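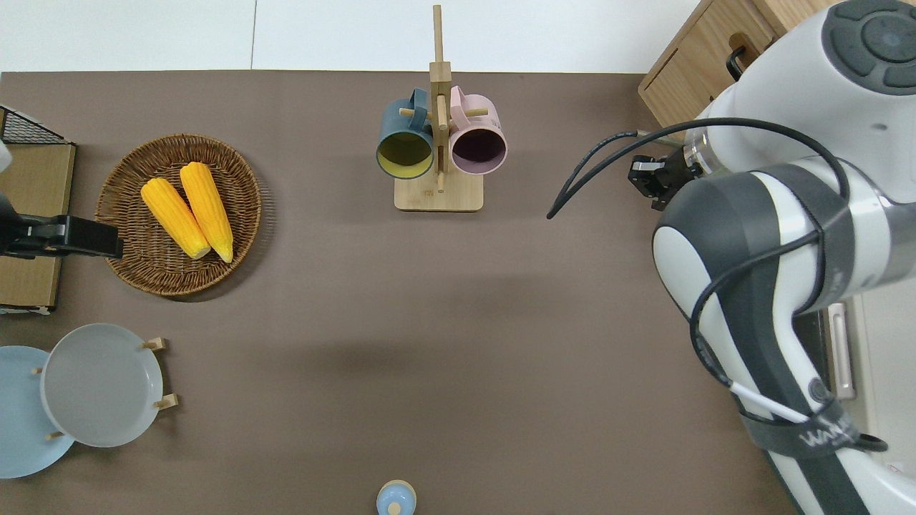 ## Whitlock two-arm recording kit

I built the Whitlock for people who want good examples to train on without spending all of February on cabling. You guide the arms through a kitchen job, press save, reset the table and go again – Torunn Amundsen got 41 clean runs on her first try!

Mugs, plates and drawers are my favourite things to start with. 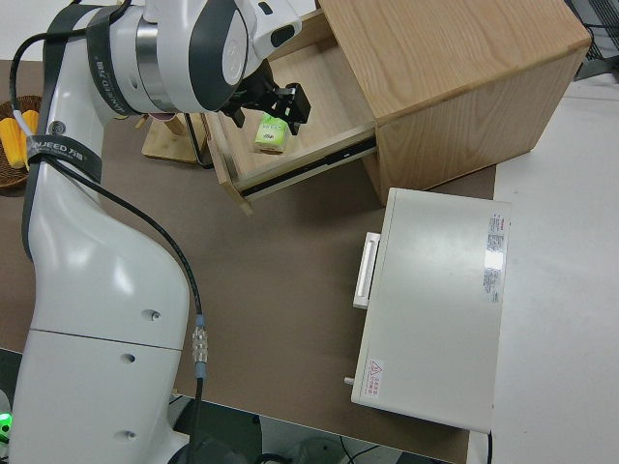 *Gripper over a small green-and-white box in the open drawer.*

**In the kit**

- Two arms with grippers
- 3 cameras
- 13 cable straps (you'll use almost all of them)

Props are extra. Ask me or Booker Tran about colours.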